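Rastora: Über uns

Rastora richtet Handgreifer-Stationen ein und hält sie instand. Gegründet wurde die Firma von Liette Fortin und Jaanus Ramanauskas, die vorher beide im Service für Verpackungsautomaten gearbeitet haben. Heute betreuen wir Stationen für Forschungsgruppen und für Betriebe, die ihren Robotern Handgriffe aus Küche und Haushalt beibringen wollen.

Zu einer Station gehören zwei Handgreifer mit Kameras, die Markerträger, die Ladetechnik und ein Arbeitsplatz mit den Geräten, die bedient werden sollen. Den Arbeitsplatz bauen wir im eigenen Büro auf, bevor etwas zum Kunden geht. Neue Baureihen laufen dort im Wechsel mit älteren.

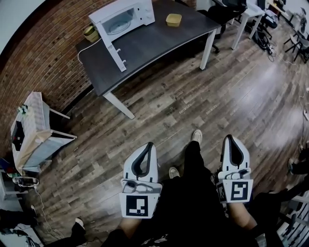
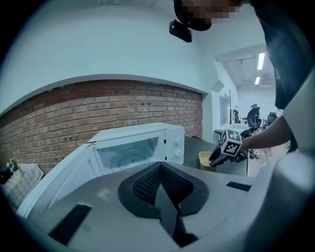 Werkstatt und Stationsbetreuung
Handgreifer und Mikrowelle am Arbeitsplatz im Büro

Die Abteilung leitet Rasha Qudah. Für die Mechanik ist Abdul-Rahman Kpodo zuständig, für Kameras und Kalibrierung Wumpini Amegashie.

Vor jeder Übergabe werden die Finger von Hand geöffnet und geschlossen, zuerst leer, dann mit einem Prüfkörper. Läuft eine Seite schwerer als die andere, wird der Greifer zerlegt und die Führung gereinigt. Die Fingerauflagen sind Verschleißteile. Wir tauschen sie immer paarweise, auch wenn nur eine beschädigt ist.

Die Marker müssen plan auf dem Träger sitzen. Abgehobene Ecken kleben wir nicht nach, der Marker wird ersetzt. Danach folgt eine neue Kalibrierung beider Greifer, zum Schluss ein Probelauf am Gerät: Tür öffnen, Gegenstand hineinstellen, Tür schließen. Die Aufnahmen werden auf Aussetzer in der Markererkennung durchgesehen.

Der Wartungsabstand beträgt 8 Wochen. Bei der Baureihe Ollurel prüfen wir zusätzlich die Kabeldurchführung am Griff, bei der Hukura den Sitz der Kameraschrauben. Jede Station hat ein eigenes Wartungsblatt, das beim Gerät bleibt. Die Ersatzteilliste umfasst derzeit 816 Positionen, die meisten davon sind ab Lager lieferbar.

Reparaturen nehmen wir im Haus Nikolaidis, Eingang 2, entgegen. Bitte das Wartungsblatt und beide Greifer mitbringen, auch wenn nur einer defekt ist.

Stand: 18. Oktober 2025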